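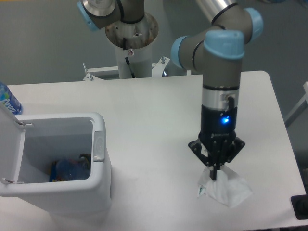 The case against the standing meeting

Every few years a company rediscovers the standing meeting. Ours did in June. The memo from Tibor Nyitrai promised that 12 minutes on our feet would replace an hour in chairs, and it quoted a study of 200 office workers without saying who ran it or what the workers did all day.

I asked for the study. Tibor sent me a slide from Vistico, the firm that sold us the training, and the slide quoted a blog post. The blog post quoted Vistico.

Maybe the idea is sound anyway. I doubt it. Short meetings are short when there is little to say, and I've sat through plenty of those in perfectly good chairs. What I saw over the summer was that the people with sore knees stopped asking questions. Wiebke Petersen, who used to catch most of our billing mistakes, now writes them up afterward in emails that run to 70 lines. Somebody has to read those, and that time doesn't show up on Tibor's chart.

The training cost us 2000 euros — not a fortune, but we were told in the spring that there was no money for a second phone line.

I'd like to see one month of each, sitting and standing, with the follow-up emails counted. Until then I'm bringing a stool.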